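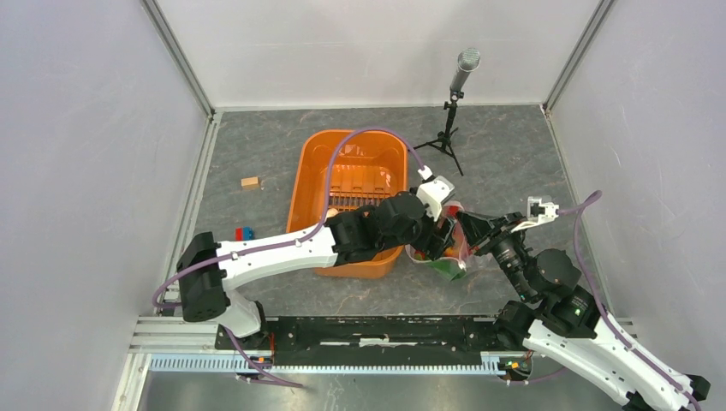 Call for participants: two-arm bench build, Judgate shared workshop
Posted in November by the Lukholm build group

The Lukholm build group is looking for people to help finish and run a two-arm robot bench at the Judgate workshop. The work is unpaid. Members of the workshop get bench hours credited at the usual rate, and non-members get free access on build evenings for as long as they take part.

The mechanical side is mostly done. Both arms are bolted to a common drilled plate at the front of the enclosure, on aluminum extrusion. Total spend on parts so far is $1699, not counting donated stock. What remains is cable routing, gripper tuning, and a long run of handling trials under manual control.

We need people for three jobs.

Operators. You drive both arms by hand through a set task and repeat it. The current task set covers bags, tubs and small blocks. Bags take the most time. A thin plastic film folds differently on each attempt, and a grip that holds on the film alone will often slip once the contents shift. A session is 35 minutes on the controls, followed by a break. We want 200 logged attempts per task before anyone changes the finger shape again.

Wiring. The cables on both arms need proper strain relief at the wrist and at the base. Slack has to be long enough for full wrist travel and short enough to stay clear of the work. You should be able to crimp small connectors and read a pinout. Bring your own crimper if you are used to it; the Loureiro one in the tool crib works but is stiff.

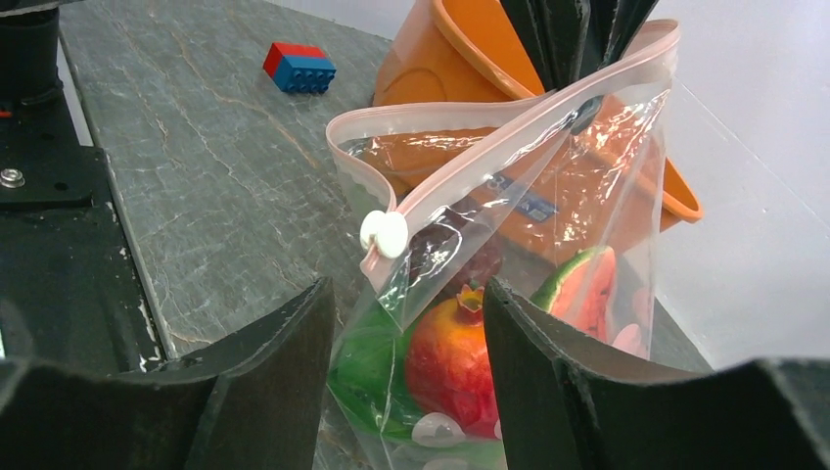

Logging. Each attempt gets one line in the log: task, object, start position, result, and a short note if the grip failed. We have 972 lines at present, and the early ones use three different spellings for the same failure. Someone patient should merge these and write a one-page guide to the terms. Spreadsheet skills are enough. Scripting is welcome.

No robotics background is needed for operating or logging. Steady hands help. You do need to be 18 or older, complete the workshop safety sheet, and tie back long hair and loose sleeves near the arms. The stop button is checked at the start of every session by whoever is operating.

Build evenings start at 6:30 p.m. and end when the floor closes at 10. We ask for at least two evenings a month. Spare servos are kept in the Costeo cabinet — please sign them out, including the ones that look dead.

To apply, leave a note at the Judgate front desk marked "two-arm bench" with the job you want, the evenings you can make, and anything you have built or repaired before. A couple of lines will do. New people sit in on one session before they are given the controls.

Comments

benchrat: Is the wiring job open to someone who can only come once a month? I do harness work for a living.

Lukholm build group: Yes, for wiring once a month is fine. Put it in the note.

t_ostrich: Are the finger drawings shared anywhere? I have a similar gripper at home and bags are where mine fails too.

Lukholm build group: Printed copies are in the binder by the laser cutter. Files will go up after the 200 attempts.

mill_end: +1 for logging. I can script the merge if the sheet exports to CSV.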